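Fehr Practice Room Kit: Buyer's Review for Small Robotics Labs
Posted May 24, 2023

The Fehr Practice Room Kit is a furnished bedroom set sold to groups doing household manipulation work. It ships on two pallets and covers the furniture, the linens and a box of soft goods. The robot is your problem, and so are the power, the network and the overhead cable support. I bought one kit for our lab at Jurkadside this spring and have used it long enough to say where the money goes and where it shouldn't.

Price and what is in it

We paid 539 for the soft goods and linens pack alone, which Fehr lists as a separate line. The furniture is quoted on request. Our quote took 37 days and two reminders. If your budget year closes in June, start in the winter.

The contents as delivered: bed with headboard, mattress, fitted sheets, pillows, tall wardrobe, open cubby shelving, one storage basket and a selection of plush items. Assembly instructions are printed, legible and wrong in one place. Step 14 has the wardrobe doors going on before the top rail. Do the rail first.

Assembly

Two people, one long day. The bed goes together without trouble. The cubby shelving racks sideways until its back panel is fastened, so square it on a flat floor before you tighten anything. The wardrobe is the slow part and has to be fixed to the wall. Fehr supplies the bracket. It does not supply anchors suited to plasterboard, and the ones in the bag pulled out under hand load. Budget for better ones.

Fit with a full-size humanoid

Most of the purchasing decision sits here, and the catalog says little about it. The listing gives outside dimensions for every piece and no working clearances. I measured from the mattress edge to the opposite wall at three points and would have liked more at all of them. A humanoid working at a bed has to lean over the near edge, and its base has to stand close enough for the forward arm to cover the part of the mattress you care about. The other arm then ends up down beside the bed frame, where it needs clearance of its own.

Before you order, tape the bed outline on the floor and jog the robot through its reach envelope with the tape in place. We did this after ordering. It cost us a day of moving furniture and one gouge in the wardrobe side.

Reach across the full width of the mattress is not realistic from one standing position on our unit. Plan the tasks for the near side, or plan for a base that moves. The second option changes your cable budget, discussed further down.

Bed and linens

The fitted sheet is gray. I would buy the same color again. Bright objects separate from it well enough that our segmentation model needed very little retuning, and it does not glare under ceiling light the way white bedding did in our last room. 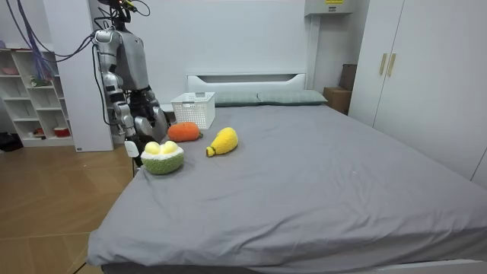 Contrast is the cheap part to get right. Wrinkles are harder. The sheet holds soft folds near the front edge even after it has been pulled tight, and a flat-plane assumption in the grasp planner will be off by enough to matter on low objects. We gave up on the assumption and now fit the surface locally. If you are not prepared to do that, put a firm board under the sheet for your first month of runs.

Mattress firmness is medium. Pressing down with a closed hand displaces neighboring objects. This is realistic and also annoying.

Soft goods

The plush items are the best value in the pack. We use three for the standard pick task: an orange one with a stem, a yellow one and a green one that holds a pair of pale yellow balls. Shapes differ enough to force different grasps. The orange one is rounded and forgiving. The yellow one tapers, and its orientation matters. The green one is the test piece, as a hand coming in from above can catch the balls before it reaches the shell.

Expect to replace them. Our multi-fingered hands leave no marks that I can find, but repeated pinching flattens the fuzz, and after 50 or so of anything I stop trusting the object to represent a new one.

Fehr sells replacements only as a full pack. Wamix sells comparable single items for less and ships them quickly. I have moved our reorders there.

Basket

White plastic, rectangular, perforated sides, handle slot. It is light. A hand that clips the rim will push it along the sheet, and every placement after that is off unless you track the basket. We track it. The perforations produce noise in our depth data, worst at shallow angles. A solid-walled basket would be easier on the perception side, though you would then be training on a room with easier baskets than most homes have.

Cabling and overhead support

Not in the kit, not mentioned in the kit, and the largest cost I failed to plan for. A tethered humanoid needs its cables carried from above the head and shoulders, with enough slack for a full forward lean and not so much that a loop swings into the arm path. I priced a gantry from Justgate and then a simple ceiling track from a local supplier. The track won on price. It has one fault, a sticky carriage at the far end, and I would still make the same choice.

Raymonde Marchand, who runs our purchasing, now asks for the cable plan before she will open a furniture requisition. I recommend the practice. Items to put in it:

Ceiling load rating, in writing
Slack length at full lean
Strain relief at the head and at each shoulder
Emergency stop reachable from both sides of the bed
Spare cable set, one minimum

Climate and floor

Check that your air conditioning does not blow straight down on the bed. Light objects are unlikely to move, but sheet corners can. The kit has no floor covering. Light wood-grain plank is fine for a standing robot if it is level. Ours was out by a few millimeters near the shelving, and we shimmed the base plate.

Support

Fehr answered two of my three emails. The answers were correct. The third, asking for a mattress stiffness figure, is still open.

Verdict

Buy the linens and soft goods pack if you need a consistent set quickly. Price the furniture against an ordinary retailer before you accept the quote, as nothing in the bed or shelving is specific to robots. The wardrobe is sturdy and I would pay for it again – with my own anchors. Set aside as much for overhead cable support as for the bed and wardrobe together, and get that quote first.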